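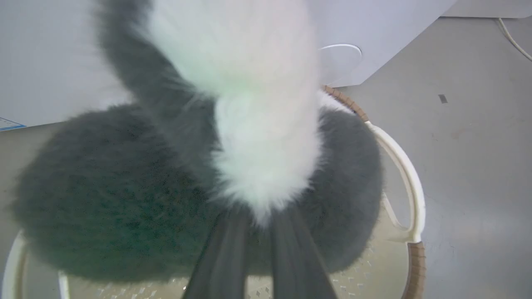
Kumton parallel gripper with flat fingers: two months in
Review by Elis Bowen

I went into this expecting to send it back. We already had a Wultley three-finger hand that does nearly everything we ask of it, and a plain two-finger gripper felt like a step down. Well, I've now logged 2341 grasps on the Kumton and it has barely left the arm!

First, the fingers. You get long, flat plates in matte dark gray, and they look like nothing special. On hard objects they're fine, no better than fine. On anything soft they're a joy. My favorite test object is a long-haired plush toy, gray and white, that sits in a round basket and has to be picked up from above. The Wultley hand used to wrap itself in the fur and then fight to let go. The flat plates just slide into the pile, close on the body and come out clean (most of the time, more below). They also fit down inside the rim of a basket without much fuss, which I can't say for anything with knuckles.

For the comparison I ran 111 plush picks with each gripper, same arm, same basket, same operator (me, with coffee). The Kumton dropped or missed 7. I stopped enjoying the Wultley run well before the end of it. I should say the Wultley is still ahead on balls and mugs, and I wouldn't sell it.

Force control is the other thing I like. The Yule controller lets you set the closing force in small steps, and the low end is properly low. You can squeeze a stuffed animal just enough to lift it and keep its shape. The menu is ugly and the save button is two screens deep, but once you've stored a profile you can leave it alone.

The wrist camera mount comes in the box, and I'd been planning to print my own. No need. With a small camera on it you see both fingertips coming together right on the target, and that has saved me a lot of bad grabs. Fur is hard to judge from a camera across the table — up close you can tell whether you're on the body or only holding a tuft.

Now the gripes. Long fur does catch at the finger base now and then, so wipe it down. The finger screws want a driver size I didn't own. And the cable is too short for our Bromstead arm if you route it along the outside, so I ended up buying an extension in July. The quick start sheet also skips the homing step, and the gripper sulks until you find it on page two of the full manual.

It cost us 307 dollars with the mount, and I'd pay that again. If you mostly handle cloth, toys or bagged stuff, try this one before you spend more on extra fingers. Next I want to put softer pads on the tips and rerun the mugs.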